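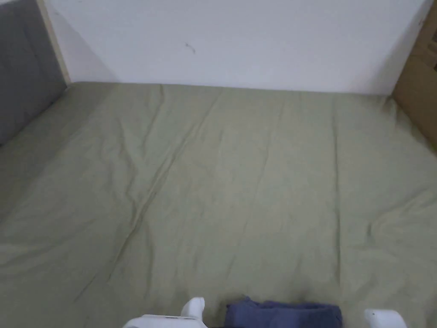
Green sheet on the bed in the guest unit, wall side at the far edge.

Removing creases from a fitted sheet on a bed that stands against a wall

Plasville Household Help – Bedding and Linen
Posted June 24, 2023 by Serrano Lodge Housekeeping

Our lodge maintains 12 guest units, each furnished with one bed placed along a wall. The pale green fitted sheets now in use do not lie flat once the bed is made. The photograph shows the usual result. One long crease starts near the wall and runs down and to the left across the middle, with a number of finer creases beside it. The fabric also puckers slightly toward the back corners.

The sheets are a cotton and polyester blend. They are washed warm, tumble dried on the regular setting, folded and stored on a closet shelf until required. Staff are allowed 19 minutes per unit for the bedroom, and moving the bed away from the wall each time is not practical. Ironing every sheet on a board is also beyond our present hours.

We would be grateful for advice on the following points. Is the creasing more likely to come from the dryer, from the way the sheets are folded, or from a poor fit on the mattress? Is there a recommended order for fitting the corners when one long side cannot be reached from the floor?

Dirkia Linen Services
Replied June

Without handling the sheet it is not possible to be certain, but a long, distinct crease together with fainter ones running in much the same direction often has more than one cause. We would look at drying first and fit second.

Blended sheets should be removed from the dryer while very slightly damp and put on the bed straight away. If they must be stored, they should be shaken out firmly, laid flat and folded along the length with as few folds as possible. A sheet left to cool in a heap in the drum will hold its creases for days. Please also check the size of the load. Two fitted sheets to a standard household dryer is a sensible limit, and nothing small should be dried with them, as pillowcases tend to work their way into the elastic corners and twist the whole bundle.

As to fit, measure the depth of the mattress including any pad or topper, then compare it with the pocket depth printed on the sheet label. A pocket that is much too deep leaves spare fabric, and the spare fabric has to go somewhere. Sheet straps fastened under the mattress will take up a modest amount of slack. They will not correct a sheet of the wrong size.

For a bed against a wall, the following order is the one our own staff are taught:

Fit the back corner at the head of the bed.
Fit the back corner at the foot, lifting the mattress by the corner and not by the side.
Run a flat hand along the wall side, pushing the edge of the sheet down between mattress and wall.
Fit the front corner at the foot, then the front corner at the head, drawing the fabric toward you.
Smooth from the wall outward with the forearm.

Should creases remain, mist the surface lightly with plain water from a spray bottle, pull the front edge taut and leave it for 5 minutes before adding the top sheet. Do not spray so heavily that the mattress pad becomes damp.

Adesus
Replied June

Just buy jersey sheets. Ours never need ironing and we have had them for years. The colour fades a bit, though.

Plasville Tenants' Laundry Room
Replied June

We agree with the order of corners given in the earlier reply and wish to add a note on steamers. A hand-held garment steamer can be used on a made bed and is quicker than an iron – provided the fabric is held taut with the free hand. Begin at the wall and work toward the open side. Steam should be kept away from any padded headboard or side panel unless the maker's care label permits it, and the bed should be left uncovered until the sheet feels fully dry.

Fabric softener was not mentioned in the original post. If it is being used, we suggest leaving it out for a few washes and comparing the results.

Serrano Lodge Housekeeping
Replied June

Thank you for these replies. The pocket depth on our labels is greater than the mattress and pad require, so we will order one set in a shallower size for trial. Staff have been asked to fit the wall corners first in the meantime.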